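July, by Živko Đorđević
Last updated: Saturday

Risum 12 Plate Set

The Risum set has 12 square plates in plain white. We sell it mostly to small cafés and to families who often have guests. The glaze is glossy and easy to wipe, and the rim is wide enough to hold with two fingers. One box costs 3400 dinars — delivery to Prollthorpe is included.

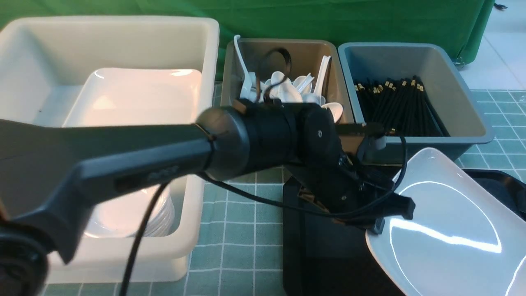

White square plates, stacked in a cream-white bin.

Please do not use steel wool. Single plates can be ordered also, item number 57, from our Stulura shop.

Comments

Dmytriv: Is it safe for microwave?

Živko: Yes, but not for the oven.

Marta: Second box arrived, one plate had a chip. They changed it the same week, thank you!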